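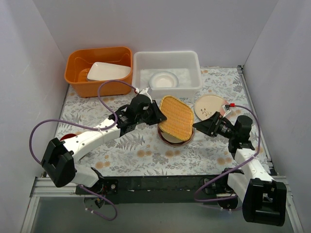

How many demonstrations does the dish-sorting task need before it is worth training on?
Plan for 200 per layout, and hold back 11 of those for checking.

Valentyna Symonenko wrote:
> We have 70 episodes for the Molis set so far. The policy reaches
> well enough but hesitates before closing the grippers. Should I
> keep the same layout or start moving things between takes?

Keep the tubs at the back where they are and move the dishes. If the wicker tray always starts in the middle, the model will learn the spot and ignore the tray. Shift and turn it, and vary which plate is under it. Leave the patterned cloth on for now. Horobets trained on a plain one and had to repeat the lot.

On the hesitation: look at your own pauses first. In the Vitberg set we trimmed any wait of over 2 seconds before a grasp and most of it went away. Failed grasps that you recover from should stay in, tagged as such. Drop an episode only if an arm faults or a cable snags.

Please log the start position of both arms with each take. The Avik loader rejects files without it, and does so silently.

I can run the first training pass on Saturday if the files are up by then.

Vira Shevchuk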